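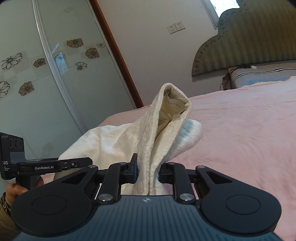 Talk notes, hand-held gripper upkeep, Charito Catacutan

Slide 1. Say who I am. I look after the hand-held grippers at Vorance. Twenty minutes, questions at the end.

Slide 2. One gripper in each hand, clothes on a bed, the same few folds over and over. Thick fabric is hard on the jaws. Seams are worse, two layers of hem and the stitching all go between the pads at once. Most of our repairs start there.

Slide 3. Before a session.
Open and close the jaws 20 times with nothing in them. Feel for a catch.
Wipe both pads with a damp cloth, then a dry one. Lint packs into the corners first.
Check the pivot screws at the bottom of the linkages, then the smaller ones higher up. Snug only. Too tight and the jaws drag.
Clean the lenses last, with a fresh cloth.

Slide 4. Service counts. Pads get looked at every 2000 closes and swapped at 3000, whatever they look like. We used to wait for visible wear. By then the fabric was slipping and we had thrown out most of a day at the Lavoie apartment.
(Pass the worn pad around. Get it back this time.)

Slide 5. Changing a pad. Power off. Lay the tool on its back on a towel, since the screws roll. One side at a time, so the other side shows you how it goes together. Close the jaws slowly before you tighten and look for an even gap top to bottom. Then try it on a T-shirt, then on a heavy hem.

Slide 6. Faults we see most.
Jaws close unevenly: loose pivot.
Jaws stop short: lint or thread in the linkage. Use tweezers, no compressed air.
Pad lifts at one edge: bad seat, take it off and start over.

Slide 7. The log. Tool number, close count, what you changed, initials. The Vovgate team keeps theirs on paper in the case and it works fine.

Questions. If someone asks about washing the pads, the answer is no soap. Spare pad orders go through Grirnavthorpe.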